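Folding talk, part 2 - the flat start

Okay, my favorite bit! Ask who folded laundry this week, wait for hands. Then tell them about Antonina's drawer: 30 shirts standing on edge, and she can find any of them in 3 seconds.

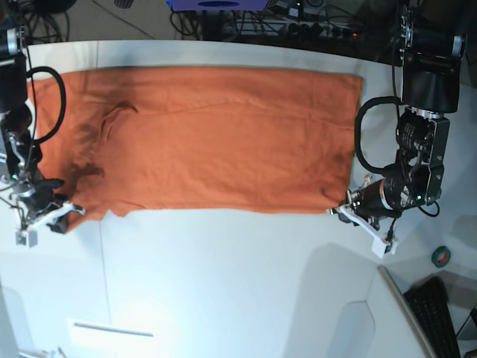
Every good fold begins with a big, flat surface. Clear the table before you touch the basket. Spread the cloth out wide, then look for trouble: the orange one has soft wrinkles across it and a curved crease on the left, and creases like that get folded right in. Smooth from the middle out - slow down here, let them try it on their own cloth.

Next: sleeves. Hand over to Ashwin.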